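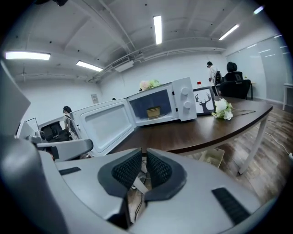

4. Placing the oven and first use

Set the Pleteck oven on a flat, level surface that carries its full weight on all feet. A desk or dining table is acceptable if it does not rock when the door is pulled open. The door swings to the left, as on the white unit with two round knobs on the right side of its front, so keep that side of the table clear through the full swing. Items beside or behind the oven, such as the picture frame leaning on its right side and the flowers farther back, must be moved before the oven is switched on.

4.1 Clearances

Leave 3 inches at each side and at the rear. Leave the top uncovered. Do not stand bottles, vases or paper on the housing.

4.2 Fitting the turntable

1. Open the door fully.
2. Remove all packing material from the cavity.
3. Seat the roller ring in the recess.
4. Lower the glass plate onto the hub and turn it by hand. It should move freely – if it catches, lift it off and reseat the ring.

4.3 First heating

1. Plug the oven directly into a grounded wall outlet. Do not use an extension cord.
2. Place a microwave-safe bowl of water in the center of the turntable.
3. Close the door until the latch clicks.
4. Set the power knob to high and the timer knob to 2 minutes.
5. When the bell sounds, wait 40 seconds before removing the bowl.

CAUTION: Wooden, woven and lacquered bowls are for serving only. They can crack or scorch. Take them out of the cavity before heating.

CAUTION: Never run the oven empty.

NOTE: Wipe the door seal with a damp cloth once a week. Grease on the seal can keep the door from closing fully. For replacement roller rings, see Section 9.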